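Kerstead Home Help
Home > Furniture and Wood Care > Tables

Rings and sticky knots on a pale knotty table, soap bottle stands on it all day

Asked by Humaira Abbasi on August 2, 2025
Viewed 252 times
2 answers

I have a light wood table in the room off my kitchen. It's sold as pine and it looks like pine, pale planks with a lot of dark brown knots. I use it for folding, sorting mail, potting plants and anything else that would make a mess in the kitchen. It has been in use since May.

I have two separate problems and I don't know if they are connected.

The first is rings. I keep a tall plastic bottle of cleaner out on the table, and wherever it stands for a few days I get a faint gray circle. Wiping with a damp cloth does nothing. The ring gets lighter when the wood is wet and then comes back.

The second is the knots. A few of them feel tacky, mostly the big ones. Dust sticks to them and they look dirty even right after I've cleaned. One left a yellowish mark on a pillowcase I had folded on top of it.

The store said the table had a "natural finish" but couldn't tell me what that was. I don't want to paint it, and I would like to avoid sanding the whole thing if I can. Is there something I can do in spots? And do I have to keep the bottle somewhere else?

Comments on the question

Ivanyshyn: Put a few drops of water on it and wait ten minutes. Do they bead up or soak in? It changes the answer.

Humaira Abbasi: Soaked in, and left a dark spot that went away overnight. On the underside it soaked in faster.

Ivanyshyn: OK, so there is something on it but not much. Writing an answer.

Answer 1 (accepted, 4 votes)
by Ivanyshyn

They are two separate problems. The rings come from moisture and cleaner getting into a thin finish. The tacky knots are resin.

Start with the knots. Pine knots hold pitch, and if the lumber wasn't dried hot enough to set it, the pitch stays soft and works its way up, faster in a warm room. Is the table near a radiator or in direct sun? If it is, move it first or you will be doing this every few months.

To clean a sticky knot, wrap a bit of old T-shirt around your finger, dampen it with mineral spirits and rub only the knot. Turn to a clean part of the cloth often, otherwise you spread a thin layer of pitch over the pale wood next to it and it yellows. Open a window, wear gloves, and lay the rag flat outside to dry before it goes in the trash. If there is a raised bead of resin, scrape it off first with an old plastic card. Then leave the table alone for a day.

When the knot is dry, dab clear dewaxed shellac on it with a small artist's brush. Two thin coats, an hour or so apart. It will be shinier than the wood around it until you go over it with very fine sandpaper.

Now the rings. Try them in this order and stop when one works.

Dry the spot for a couple of days with nothing on it. Some gray rings fade by themselves.

Rub with the grain using a gray abrasive pad, dry, light pressure. Go a few inches past the ring in both directions so you don't end up with a clean oval.

If the ring is dark gray or close to black, it is deeper than the finish. Oxalic acid (sold as wood bleach) takes that out, but you have to treat a full plank from end to end or it will show. Follow the safety directions on the tub. I would save this for last.

On knotty pine the knots are usually scattered all over the top, so spot work blends in better than you would expect. The plain stretches between knots are where a repair shows. 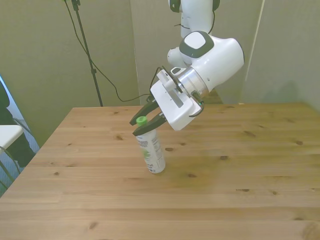

Pale planks, dark knots, and a bottle with a green screw cap standing on the bare top.

As for the bottle, you can keep it out. Put it on something. A glazed tile with felt dots underneath is what I would use, or a saucer. Cork alone is not good under a cleaner bottle because it soaks up the drips and holds them against the wood. Wipe down the outside after you use it, including under the rim of the cap. A drip that runs down the side collects at the base, and a round base gives you a round mark.

Once the knots and rings are dealt with, the whole top needs a finish that does more than the one it has. I used a water-based matte polyurethane, 2 coats with a light sanding between them. It kept the color pale. Oil-based poly will turn pine orange over time. You said no sanding, but a hand scuff with 220 grit is a twenty minute job on a table that size and the finish won't stick properly without it.

Test all of this on the underside first.

Comments on answer 1

Humaira Abbasi: It's against the wall with the radiator on the other side of it. I'll turn it around so the end with the big knots is by the door.

Alex: Does the shellac have to be dewaxed? I have a can of the regular kind.

Ivanyshyn: Yes if you are putting water-based poly over it. Regular shellac has wax in it and the poly can peel.

Humaira Abbasi: Update. Knots are done and no longer sticky. The newer rings came out with the gray pad. One old ring is still there, a lot fainter, and I'm going to leave it. Poly goes on next weekend.

Answer 2 (1 vote)
by Alex

I would just oil it. I put Mevon oil on my pine bench, wiped on and wiped off, once in spring and once in fall. Water marks still happen but I rub in a little more oil and they mostly go. No brushes and no waiting around between coats.

It did make the wood a darker yellow. I like it but you might not. Also for the sticky knots, baking soda on a wet sponge got the dirt off mine. They were sticky again by summer.

Keep the bottle in the cabinet if you can, then there is no ring to worry about.

Comments on answer 2

Ivanyshyn: Oil is fine for a bench. On a table where cleaner gets dripped I'd want more protection than that. And if she oils now she can't put water-based poly over it until the oil has fully cured, so it's worth deciding first.

Alex: Fair. Mine doesn't get much on it except boots.

Humaira Abbasi: Thanks, I'm going with the poly for the top. Might try the oil on the legs.

Ivanyshyn: Do the legs after the top is finished, and keep the oil rag away from it.

Related questions
Yellow spots coming through white paint on pine shelves
Best thing to put under plant pots on a wood table
Matte or satin for a folding table?
How long before I can put things on fresh polyurethane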